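Why I Want the Real Price in the First Line
27 October 2020

Last March I began to look for a used car, because my old one needed a new transmission and the repair would cost more than the car. I read many advertisements in those weeks. I am writing now about one thing in them which still makes me angry, and this is the price.

At a dealer in Dorkent I found a small hatchback with 43 photos and a very long list of equipment. The list told me about the cup holders and the second sun visor. It did not tell me that the price was only for people who take the dealer's own loan. I learned this at the desk, after the test drive, when I already liked the car. Without the loan, with the "preparation fee" and the "document fee," I should pay 2,518 dollars more.

I asked what the preparation was. The man said that they wash the car and check the fluids. I think a seller should wash a car before he sells it, and I do not think I should receive a separate bill for that.

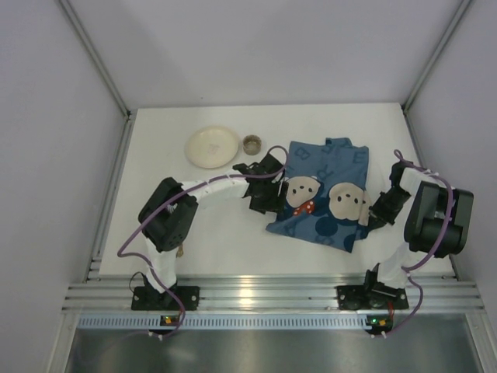
Some friends tell me that everybody knows about the fees, so there is no harm. I do not agree. Everybody who grew up here maybe knows. When I bought my first car in this country I did not know, and I paid all of it, and I was even thankful because the salesman was polite to me. A rule that only the experienced buyer understands is a bad rule. The young buyer pays for it, and the foreigner, and the person who must have a car by tomorrow morning to keep a job.

Other people say that a dealer has costs. Of course he has. He pays rent and mechanics, and I want him to earn money. But he can put his costs inside the price, as the bakery does. I never paid a document fee for bread.

There are sellers who do it well. Pringle Motors in Morninura writes one number on the windshield, and only the tax and the registration are added. I visited them 2 times. Their cars looked more expensive online — this is exactly the problem. The honest seller goes to the bottom of the search page, and the one who hides his fees stands on top.

I would like the listing sites, Stusness and the others, to make a simple change. Every fee that the buyer cannot refuse must be in the first number. If the dealer wants to offer a discount for a loan, he can write it underneath, in small letters for once.

In the end I bought from Pringle, a gray sedan with a scratch on the rear door. The scratch was in the advertisement too.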